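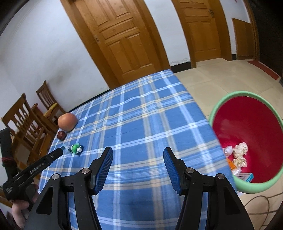 Getting candle wax out of a cotton tablecloth
Posted by Maya Najjar in Laundry and Fabric

I spilled wax from a red candle on a cotton tablecloth last night. The spot is the size of a jar lid and it went right through to the back. I scraped off what I could with a butter knife, but there is still a hard patch and a pink ring. The label says machine wash warm, tumble dry low. Can I just wash it, or will that make it worse? I need it again in May for my sister's lunch.

Dorin Stoica
Don't wash it yet. Put it in the freezer for 50 minutes, then bend the cloth and flake off the rest of the wax. Next, lay plain paper towels under and over the spot and press with a warm iron, no steam. Move to a clean piece of towel every time it picks up wax. I usually go through 5 or so on each side. Stop when nothing more comes through.
The pink is dye from the candle and the iron won't take that out. Dab it with rubbing alcohol on a white rag, working from the back, and test a corner of the hem first. Then wash it warm as the label says. Air dry it and check the spot before it goes anywhere near the dryer.

Zewditu Nigatu
I use boiling water poured through the cloth over a bucket. Works for me but mine are all white.

Hiwot Feyisa
Same as Dorin, except I do the alcohol 2 times with a rinse in between. Don't use newspaper under the iron, the ink can transfer. Brown paper bags are fine if you keep the printed side away from the cloth.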